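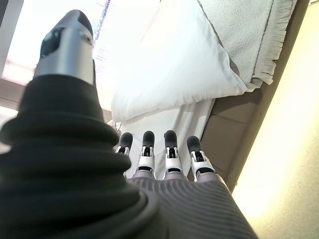

Home Club Handbook Kit List Contact

Zikska Student Robotics Club -- Team Handbook
Section 6: Setting up the bed-making task

This section covers the bedroom practice area at Vigfúsdóttir Hall and the first run of a session. It assumes you have done the start-up checks in Section 4 and that both hands have passed the finger test. Two members must be in the room whenever the motors are on.

6.1 Preparing the bed

1. Clear the carpet on the working side of the bed. Bags, shoes and cables go out of the robot's path.
2. Pull the fitted sheet tight at all corners and tuck it well under the mattress.
3. Place the pillows against the headboard. Put the knitted cushion between them, with its loose strands lying on the sheet.
4. Fold the duvet back on itself across the middle of the bed.
5. Lay the runner across the foot of the bed, fringe towards the robot.
6. Set the room lights and curtains, and write the settings in the run log. Leave them alone until the session ends.

Note: The strip light under the bed can stay on or off, but it must be the same for every run in a set. Runs from mixed sets were scored together last November and the results had to be thrown out.

6.2 Placing the robot

1. Bring the robot in with the arms folded and the speed limit set to 35 per cent.
2. Stop on the floor mark. The mark is 1120 mm from the wall on the window side. Measure it again if the bed has been moved.
3. Check that the wrist straps are done up and that no cable is hanging where a finger could hook it.
4. Open Nustach on the team laptop and choose Bedroom, then New Session.
5. Wait for the head and wrist views to appear. If a wrist view stays blank, close the session, reseat the plug at the wrist and start again from step 4.

CAUTION: Do not reach between the hands and the bed to straighten the bedding. Press Hold first, wait for the arms to stop, and tell the other member before you lean in.

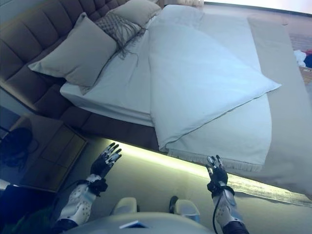
6.3 First run

1. Select Slow Approach. The arms should come forward together and stop short of the bedding.
2. Compare the hand height on the laptop with the edge of the mattress. Adjust it in small steps using the arrow keys.
3. Select Straighten Runner and press Start. Keep your thumb on the stop button for the whole run.
4. When the arms have returned, press Hold and look at the runner from the foot of the bed.
5. Enter a score in the log, even if the run was stopped early. Use the Cusine score sheet, not the old one -- the old sheet has no box for the fringe.
6. Put the bedding back as in 6.1 before the next run.

Note: Fringe and tassels are the usual cause of a stopped run. If a strand catches on a finger, press Hold, open the hand from the laptop and lift the strand free. Never pull on the runner.

6.4 Limits

Let the hands rest after 100 runs and repeat the finger test before carrying on. The finger covers are changed at 2000 runs, or sooner if they are torn. Spare covers are in the drawer marked Hands. Write the change in the front of the log book.

New members work at 35 per cent speed until they have been signed off. After that the limit may be raised, one setting at a time, for the pillow and duvet tasks. The runner task stays at 35 per cent for everyone.

6.5 Ending a session

1. Press Hold, then Fold Arms.
2. Save the session in Nustach and wait for the green tick before closing the laptop.
3. Drive the robot back to its stand and connect the charger.
4. Strip the bed if the next booking is not ours.

Go on to Section 7 for the pillow task.

This site uses cookies to remember your handbook page. Accept Settings

© Zikska Student Robotics Club | Contact the club | Back to top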